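Part-time cell technician, simulation and gripper upkeep
Stengate, Farkedthorpe site
Posted 2020-09-07

Stengate is looking for a part-time technician to look after one pick-and-place cell and the simulated copy of it that we test on. The post is 25 hours a week for 18 months, working to Babar Niazi.

The cell is a single arm with a two-finger gripper and a wide-angle wrist camera. It was put in last July and has had three people minding it between other jobs. We want one person to have it.

What you would do

Check the gripper fingers at the start of each shift and change them when the tips are worn. Keep the log of changes.
Redo the wrist camera calibration after any finger change or knock, and copy the new values into the simulation.
Run the set of 100 simulated grasps before a changed program goes on the arm. A full set takes 40 minutes.
Clean and grease to the Sedgate maintenance sheet, and order spares.
Write up faults so that the next person can follow them.

What we need

You should have worked on an arm of some kind, in a factory, a college or a lab. You should be comfortable with hand tools and with editing a settings file. Some Python helps – we can teach the rest. You do not need a degree. 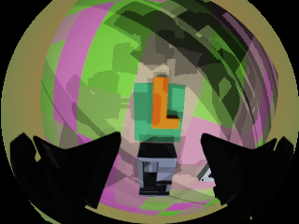
Cinzia Dal Bello

The simulated wrist view has the same round fisheye shape you will be calibrating for, with both black fingers reaching in from the sides. The small coffee machine model and the green block with the orange L are test objects. The patchwork table texture is put in on purpose, and you would be choosing and changing textures like it.

Hours and applying

Mornings are preferred, but we can talk about it. The site is on the Afridi estate and there is parking. Send a CV and a short note about a machine you have kept running to Cinzia at the Farkedthorpe office. Interviews include an hour at the cell with Babar, changing a pair of fingers.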